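**Subject:** Re: Linen and soft furnishings - storage arrangements from November

Dear members,

Thank you to those who replied to the earlier message, the relevant part of which is quoted below.

> The Grarkley store is to be rearranged in November. Houses are asked to state how pale towels, throws and other thick items should be kept, and whether they wish to retain the present shelf labels.
>
> Helju Vasiliauskas
> Household Services, Grarkley

Twelve houses have responded. Most would prefer thick items to be kept apart from flat linen, and this will be adopted. White and cream pieces will go on the upper shelves.

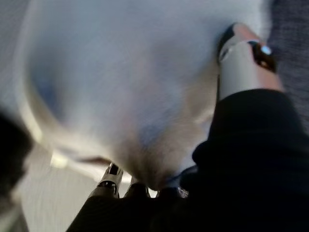 Houses are also reminded that bulky pieces should be folded once only and laid flat. Items returned in tight rolls take longer to put away, and the Nikolovski room has no space in which to leave them overnight.

The present labels will be retained. Nikolovski has asked for a separate shelf for items awaiting repair - this has been agreed, and the shelf will be number 5. Anything placed there should carry a slip giving the name of the house and the nature of the repair.
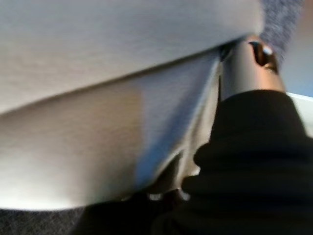

Household Circular, No. 91

The circular bearing the above number sets out the full shelf list and replaces the one issued to Grudell and Lurnura in the spring. Earlier copies should be withdrawn. Lurnura's allocation remains at 55 pieces.

Corrections to the shelf list should be sent to this list before noon on the last working day of the month. Requests for additional shelf space should be sent to me directly.

Yours faithfully,

Helju Vasiliauskas
Household Services, Grarkley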